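Watched Plisanden last night, the short by Flurina Zürcher. It runs without dialogue from start to finish and I have some notes. Mild spoilers.

The setup: a lighthouse keeper gets a letter saying the light will be automated in December. She spends her last weeks teaching a gull to ring the fog bell. The gull is not a good student.

It's hand-drawn, and the backgrounds are plain washes of color with very little going on in them. That helps. When the bell rope moves, you look at the bell rope.

The middle section is the weak part. There's a dream with the keeper's late brother in a rowboat, and it stops the story for 2 minutes. The music gets loud there too — I turned it down.

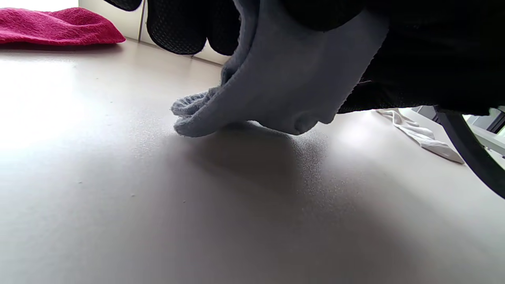 Nandi Sithole disagrees about the rowboat. She says without it the ending is only a joke about a bird, and that the brother is the reason the keeper answers the letter the way she does.

Fair point on the letter. I had missed that the handwriting on the envelope matches the name on the boat. I still think the dream could lose half its length.

The sound work is very good. Takumi Sugawara did it, and the bell is different each time the gull tries. By the fifth try you can tell how it's going before you see anything.

The last shot holds on the dark window for a long time. I won't say what you hear.

It's paired with Rokcombe on the same program, a puppet film about two rival ferrymen. I liked that one less. The jokes are fine but the ferrymen sound alike, and I kept losing track of who had sunk whose boat.

Plisanden is the one to see. Stay through the credits, the gull has one more go.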